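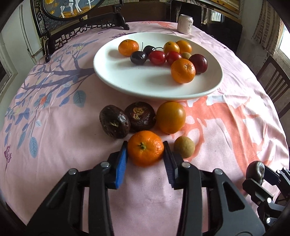
5.2 Width-offset fault in the fruit subset

The first evaluation of the Sirko policy on the fruit tasks ended early. In the morning block the arm lost hold of the object during the lift in several consecutive trials, and each time the controller log reported a normal grasp. No force limit was exceeded and no tracking error was raised. From the point of view of the software, the trials had gone well up to the moment the success check failed. This section describes how the fault was traced back to the demonstrations and which parts of the Ilis recordings were affected.

The fruit subset of Ilis contains 88 demonstrations recorded with hand-held grippers at the Trirora site. The task is to take a named piece of fruit from a household table and put it down at another point on the same table. Some pieces start on a plate and some start directly on the tablecloth. The objects differ in size and surface, from small round fruit with dull skins to large tangerines and glossy plums, and they are close enough together that the open jaws often have to pass beside a neighbor before closing. The tablecloth is patterned and creased. We had expected these two properties, clutter and background, to account for most of the failures, and the first review of the trials was organized around them.

Search this journal Search Advanced search

That review found nothing useful. Approach poses were good in nearly all failed trials, and the jaws were centered on the correct object before closing. The error was in the last part of the closing motion. The commanded jaw width stopped short of the width needed to hold the fruit, so that the pads touched the skin with very little normal force. On fruit with a rough peel this was sometimes enough. On smooth fruit it usually was not, and the object rolled out of the jaws when the arm accelerated upward.

The policy learns jaw width from the width channel stored with each demonstration. If that channel reads wide, the policy will close wide. We therefore compared the stored width against an independent estimate taken from the wrist video, in which the pads and the pivots of the linkage are visible during most of a grasp (Figure 3). The pivot positions were marked by hand in one image per grasp, and jaw width was computed from the linkage geometry. The marking was done without access to the stored values. 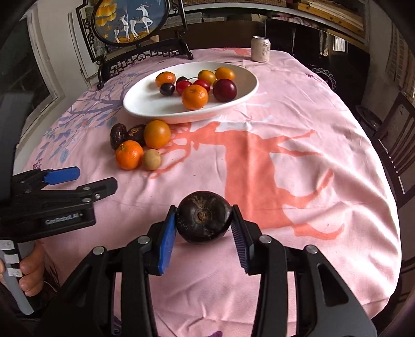 Figure 3. A dark, glossy round fruit held between the finger pads of a hand-held gripper. The silver pivot pins of the linkage can be seen behind the pads. A second gripper, at left, has its jaws open and empty.

The two measurements agreed in most of the subset. In 13 demonstrations they did not. In these the stored width was larger than the video estimate by 3 mm or more, and the difference was nearly constant within a recording. A constant difference points to the zero position of the encoder, and excludes slip in the linkage, which would be expected to vary with load. All the affected recordings came from one of the two grippers. The other showed no offset at any time.

The cause was found in the start-up routine. At power-on the gripper firmware takes the present jaw position as fully closed. The operator is supposed to squeeze the jaws shut, wait for the tone, and release. If the jaws are released before the tone, the zero is stored at a slightly open position. We reproduced the fault on the bench by releasing early on purpose. The resulting sign and size matched the affected recordings. One further contribution came from the pads, which compress by a small amount when the jaws are squeezed hard; this shifts the zero in the opposite direction and was too small to matter here.

An error of this kind is difficult to notice during collection. The operator closes the jaws by hand and feels the fruit through the handle, so the grasp itself is sound whatever the encoder says. Replay of the stored trajectory in the viewer looks plausible as well -- the drawn jaws stop a little outside the object, and for a round object seen from the wrist this is easily taken for perspective. Our own acceptance check compared the range of the width channel with the mechanical range and passed every recording, as the check had been written to catch dropouts and saturated values.

It may seem odd that a minority of demonstrations had so large an effect. The affected recordings were unevenly spread over the objects. They included most of the grasps on dark, smooth-skinned fruit, and for that group the policy had few correct examples to learn from. Grasps on tangerines were hardly changed. When the failed trials were sorted by object, the losses followed this division closely.

Two corrections were tried. In the first, the affected demonstrations were removed and Sirko was retrained on the remainder. In the second, they were kept and the width channel was shifted by the median difference from the video estimate. We ran 49 trials with each version, using the same object placements. Both corrections removed the short-closing behavior on the tangerines. On the smooth fruit the shifted version was clearly better, as the first version had too little data left and tended to approach these objects at the wrong height. The results in Section 6 use the shifted data.

A safety question came up during the same work. While the fault was still unexplained, the closing force limit in the Urkell controller was raised in an attempt to stop the drops. This had no effect on the drops, since the commanded width was reached before the limit applied. It did mean that the arm ran for one afternoon with a limit above the value in our risk assessment for work beside a person. Nothing was damaged and nobody was inside the marked area, but the change had been made in a local file and was not logged. The limit is now read from a signed file, and the arm will not enable if the value differs from the assessed one.

The start-up routine has also been changed. The gripper now rejects the zero if the encoder moves during the half second before the tone, and each recording opens with a full close against a gauge block held between the pads. The block width is checked before the recording is accepted. Older parts of Ilis that were made without the block -- mainly the kitchen and laundry subsets -- are being checked by the video method, and are not used in this paper.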